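Kelent Work Table, Light Wood Top

Model 831 | Rectangular | Rounded corners | Grommet hole with grey cover

We have carried plenty of tables over the years, and the Kelent is the one people keep coming back to ask about. It's a plain rectangular table with a pale honey-colored top, and that is really all there is to it, except that everything about it has been done so nicely! The corners are rounded, the grain runs lengthwise in soft tan lines, and there is enough clear surface to spread a job out properly and leave it there while you make coffee.

Maureen Penrose picked it for our own folding and mending room (she was very firm about it) and wanted a top light enough that dark fabric would show up against it. If you have ever tried to find the hem of a black T-shirt on a dark table in the evening, you'll know what she meant.

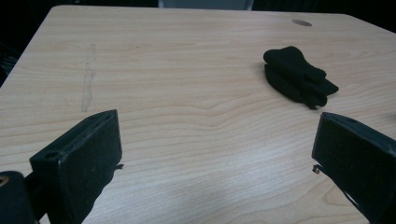

The finish is a low sheen, smooth enough for cloth to slide without snagging. We use ours mainly for sorting and folding: towels, aprons, the drop cloths from the Plulmont workshops, and all the small black cleaning cloths that seem to multiply between one wash and the next. You can pull a piece out flat with both hands, fold it toward you, and push the finished bundle to the back without running out of room. It's a lovely table for cutting patterns too, though please put a mat down first.

The grommet sits toward the back on the right, so a lamp or a sewing machine cord can drop straight through and stay out of your way. The cover is a flat grey disc. Leave it closed and things slide right past it. Jordan wanted it dead center, and he still brings it up, but with a machine on the table the corner is the better spot.

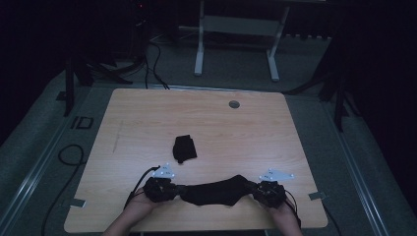

Kelent table in use, with black cloth on the light wood top. Grommet cover at back right.

What's in the box
Tabletop, legs, grey grommet cover, hex key, 2 spare felt pads. Allow an hour for assembly, and borrow a second person for turning it over.

Care
Wipe with a damp cloth and dry it straight after. Pencil comes off with a soft white eraser if you go gently along the grain. Skip anything abrasive, and use a trivet under an iron. Light scuffs soften a lot with the Salehi balm we sell (one thin coat, left overnight).

Goes well with
Bumari stacking bins, which fit underneath with the lids on. The low Bumari stool is also good, but try it first if you are tall.

From customers
"I fold for a family of six and it's the first table I haven't had to clear halfway through. I love the color, it makes the whole laundry room brighter." Freya Ashworth

"Very solid. Two of the bolts were stiff going in, fine once I loosened the others and started over." Yevhen Levchenko

"Would buy again, would also like a longer one please!" Şengül Sönmez

A longer version is planned for June. Replacement grommet covers are available in grey only.

Delivery: 99 for the assembled table, free if you collect it flat from the shop.

Page updated 13 April 2020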